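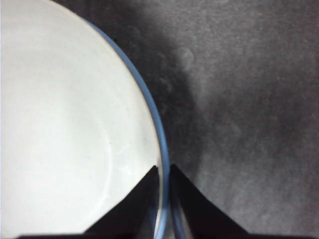

Workshop > Interviews > Grippers

The engineer who runs the comparison bench at Timmermans has strong views on crockery. "Anyone can pick up a block," she says. "Blocks want to be picked up." Her job this spring is to decide between two sets of gripper fingers, the Bestov and the Treltis, for a kitchen-handling project called Drestis, and she has chosen to do it with dishes. A bowl with a blue rim is the one she talks about most, in the tone other people keep for a difficult uncle. One black finger goes inside the wall, the other goes outside, and the rim has to end up between them. "That's the whole trick, and it takes up most of my week."

She ran 50 attempts per dish with each set of fingers, over 700 in all once the reruns are added in. The Treltis fingers close faster. The Bestov fingers close slower and, she says, "with a kind of tact." I asked whether tact shows up in the spreadsheet. It does, under slip, though she admits the column heading took some arguing.
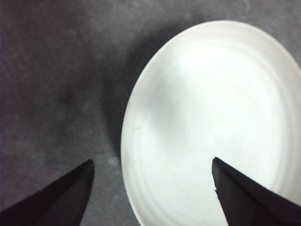

Plates, she says, are worse than bowls. The wall is so low that a finger a little too high misses it and a finger a little too low meets the table, and the table always wins. The wrist cameras help, up to the point where the finger hides the thing it's supposed to be grabbing. She tried raising the camera mount, which fixed the view and ruined the clearance. She lowered it again and has made her peace with guessing – "informed guessing," she corrects me, and waits until I've written down the first word.

What about the controllers? She sighs. The old one sends commands at 100 a second and the new one at 144, a figure she considers showing off. On bowls she couldn't tell them apart. On plates the new one saved her a few bad grabs, and then lost its network settings over lunch.

Stacking was meant to be the easy part of the afternoon. Two arms, two dishes, one on top of the other. "You put a plate on a bowl at home and never think about it. Here I've got a page of notes on what counts as level."

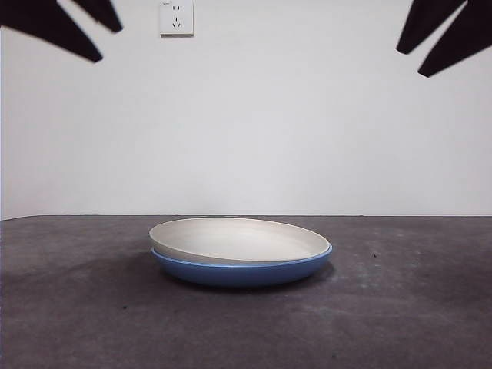
White plate on blue bowl, with both grippers up out of the way.

Her own standard for level has softened. In September she wanted the rims parallel; now she wants the stack to stay put while she walks across the room for a pen. She'll recommend the Bestov fingers, with the old controller, and expects to be asked why she didn't pick the faster ones. She has an answer ready and it involves the price of plates.

Next come cups. She has already been told they have handles.

Search interviews
Enter keyword Go

Recent items
Soft pads or hard pads: a bench comparison
Where to put the wrist camera
Two arms, one table: planning for elbows
Reading a slip log without crying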